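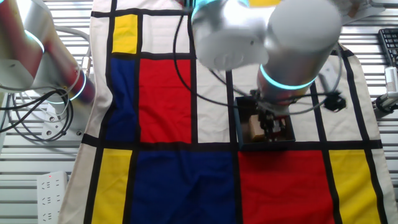
3. Choosing the cloth

Our stall at the Wendovard open day needed a table covering that visitors would notice from the door. The white slatted surface we had to work with looked plain in every layout we drew, so the group agreed early on to put the budget into fabric and keep the rest simple.

We compared three printed cloths. The first was a small floral and the second a gray stripe. The third had a Mondrian-style print, with thick black lines on cream and blocks of red, yellow and dark blue. Cyprian Zawadzka drew up a short form and collected 113 replies in August. Most people picked the third cloth and wrote that the colors were easy to remember.

The print caused two problems. Small dark items were easy to lose on the blue panels, so the navy box was placed higher up, just above the black band. The cloth also wrinkled at the left and right sides. Ironing helped for a day, but the folds came back once it had been stored.

3.1 Cost

We had 614 in the project account and set a limit of 600 for the whole stall. The cloth came from Daller and left enough for the printed cards.

3.2 What we would change

A heavier fabric would lie flatter. We would also ask for a sample before ordering, as the cream was darker than it looked on the website.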